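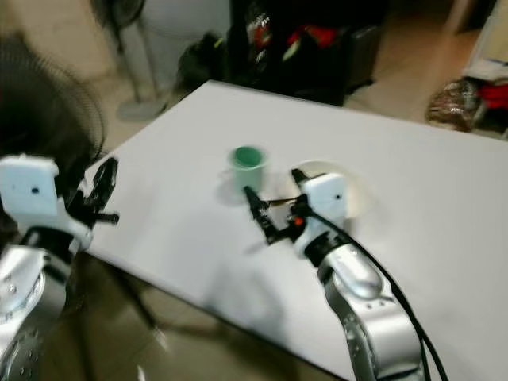 Elfriede Kohlhase
Meet Secretary, Malthorpe Harriers

Section 6: Setting up a track meet in Skerka

Right, now the fun part! Your club is registered and your athletes are loaded, so you can build a proper meet. The steps assume version 11, released in July.

1. Open Meets and choose New. Type the meet name and pick the venue. Malthorpe and Dokau are already in the list with their lane counts.

2. Add your events in timetable order. Skerka copies the usual heat sizes for you, and you can change any of them by clicking the number.

3. Set the qualifying rule for each event: by place, by time, or both. If you choose both, fill in the places box first.

Note: field events have their own rule page. Look for the small sandpit symbol.

4. Press Draw Heats. I still love watching this bit! Lanes fill from the middle outwards, fastest entries first.

5. Check relay teams by hand. An athlete entered in two teams shows in red, but the draw will still go through.

Caution: do not press Draw Heats again once bib numbers are printed. It gives out new numbers, starting at 990, and the old sheets will no longer match.

6. Link the timing computer. Under Timing, pick Wunderlich and enter port 1334. A green dot means the two are talking.

7. Fire one test start and look for it in the results window. Delete it before the first race.

To run the same meet again next season, use Copy Meet and change the date (entries are left behind, events and rules come across).

Scoring for team matches is in Section 7.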